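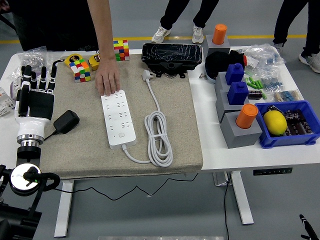
Posted by Dalva Lacerda | Bovemlow project, progress notes for February

Hi all, and thanks for letting me do this one as a letter again instead of the spreadsheet.

The big job this period was the grasp planner. When I last wrote, it was still picking a finger pose from a fixed list, and it did fine on cups and cubes and fell over on anything with a cord. We've now swapped the list for a planner that scores poses as the arm moves, and it's a much nicer thing to work with! The power strip is our main test object for it. It's long and flat, and the cord curls up differently every time you put it down, so the segmentation has to work out which bit is the strip and which bit is just cable. Somebody holds one end down while we work on the approach from the other side (two-handed holding is in the next stage, so please don't look for it yet).

Numbers, as promised. We logged 780 grasp attempts with the new planner and kept 196 of them aside for checking, so none of those went into the tuning. Planning time is down to about 10 milliseconds a step on the Marinho workstation, which means the fingers can change their minds partway in. I'm really pleased with that.

Perception is a bit behind. The tape measures and the cubes get labelled properly even when they're touching, but clear plastic bags are still a pain, and the depth map goes patchy anywhere near glossy wrap. I tried filling the holes with a smoothing pass and it invented a surface where there wasn't one, so I pulled it out again. Pliltthorpe have offered us their filter to try and I've said yes please.

On tooling, the replay viewer now shows joint torques beside the video, and you can scrub both together. The folks at Fodidport asked for a colour key and they've got one. The log format changed along the way, so anything recorded before the change needs converting first. The script is in the repo.

Money is on track. I'd like to move 2 weeks of my time from documentation to calibration, as the wrist offset drifts after a restart and I want it sorted before we add the second arm. Could you let me know if that's all right?

Dalva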